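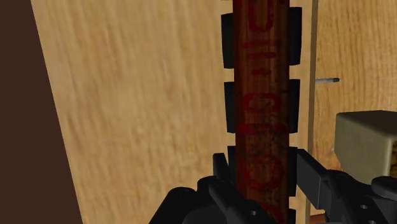 Juli 2026

Zweiter Tag mit dem Greifervergleich in der Simulation. Gestern nur Einrichten, heute zum ersten Mal richtig durchlaufen lassen. Um halb neun angefangen, Narendra war schon da und hatte die Rechner hochgefahren.

Wir vergleichen zwei Modelle von Fingern am gleichen Arm. Die kurzen heißen bei uns Sengar, die langen Mirover, beides sind nur die Ordnernamen. Pro Greifer sind 2000 Versuche geplant, immer mit denselben Startwerten, damit man die Ergebnisse nebeneinanderlegen kann. Ob wir damit bis August fertig werden, weiß ich nicht.

Vormittags ging es nur um die Leiste. Das dunkle Holz mit den roten Zeichen ist für die Handkamera schwierig. Schwarze Finger, schwarze Polster an beiden Seiten, und die Leiste selbst ist auch fast so dunkel. Die Kantenerkennung hat mehrmals ein Polster für die Fingerspitze gehalten. Iresha wollte die Finger in der Simulation einfach heller einfärben. Ich war dagegen, die echten sind schwarz und bleiben es. Wir haben uns darauf geeinigt, erst die Beleuchtung zu ändern und die Farbe zu lassen. Mit dem zweiten Licht von links wurde es besser, gut ist es noch nicht.

Die roten Zeichen kann keiner von uns lesen. Renato meinte, die Textur sei beim Verkleinern verschmiert worden, und sucht das Original heraus. Für das Greifen ist es egal, für die Kamera vielleicht nicht, weil die Merkmalsverfolgung sich gern an dem Rot festhält.

Dann die Lücken zwischen den Polstern. Die Finger sollen die Leiste dort fassen und die Polster nicht berühren. Der Sengar kommt hinein, wenn der Winkel stimmt. Beim Mirover stößt das Gestänge unten an, bevor die Spitze in der Lücke ist. Pak-hei hat den Anfahrweg zweimal umgeschrieben, jetzt kommt das Handgelenk flacher an. Von 40 Probeläufen mit dem Mirover waren danach mehr als 40 Prozent brauchbar. Am Morgen war es fast keiner. Für den Sengar habe ich die gleichen Probeläufe gestartet, die Auswertung mache ich morgen.

Mittags nur Brot am Platz. Anruf von Violeta wegen der Steuerung. Brondora hat die neue Version der Reglersoftware geschickt, sie will sie gleich einspielen. Ich habe sie gebeten zu warten, bis beide Greifer mit der alten Version durch sind. Sonst vergleichen wir am Ende die Regler. Sie war nicht begeistert, hat aber zugesagt.

Nachmittags ein dummer Fehler von mir. Ich hatte die Reibung der Fingerflächen beim Mirover nicht zurückgesetzt, der Wert war noch vom Test mit den Gummikappen. Alles ab elf Uhr ist deshalb nicht vergleichbar, auch Pak-heis Probeläufe nicht. Ich habe es ihm gleich gesagt. Er hat sie noch einmal gestartet, sie laufen jetzt über Nacht. Den Reibungswert schreibe ich ab sofort in den Kopf jeder Protokolldatei.

Die Kamera am Handgelenk haben wir noch um ein paar Grad gekippt. Vorher lag zu viel vom Gestänge im Bild und verdeckte die Leiste, besonders links unten. Mit der neuen Neigung sieht man die rechte Fingerfläche besser, die linke Spitze etwas schlechter. Narendra hätte lieber eine zweite Kamera von oben. Am echten Arm ist dafür kein Halter vorgesehen, also vorerst nein.

Um sechs Schluss. Für morgen: Sengar auswerten, Renatos Textur einsetzen, bei Cirnance nach dem Termin für die echten Finger fragen. Außerdem Kaffee kaufen, ich bin dran.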